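Accueil | Projets | Exposés | Équipe

Notes d'orateur, planificateur Tufa, décembre 2024

Bon, on reprend tranquillement après la partie perception, et je vous promets d'être bref (enfin, j'essaie). Chez Estmont, tout passe d'abord par la simulation : 2 771 épisodes en novembre, dans des logements meublés. Le planificateur reçoit une consigne, cherche les passages praticables, puis propose un trajet. Laisser la salle regarder un moment avant de continuer.

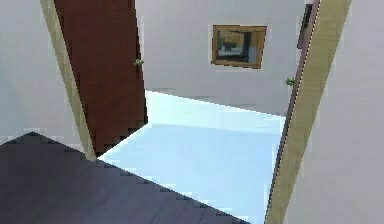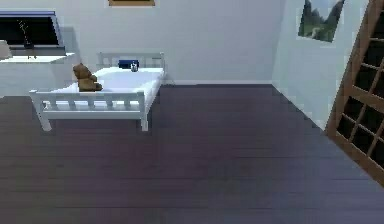
Rendus de simulation. Sur le second, la chambre avec le petit lit blanc et l'ours en peluche.

Insister sur le sol : les grandes surfaces unies donnent peu de repères à l'odométrie visuelle, et c'est là que nous avons passé nos soirées ! Rappeler qu'on replanifie 7 fois par seconde, puis enchaîner sur Gosport, notre outil de relecture des journaux, que j'aime beaucoup. Garder deux minutes pour les questions.

Ce site utilise des cookies. Accepter | Refuser

© Estmont | Contact | Haut de page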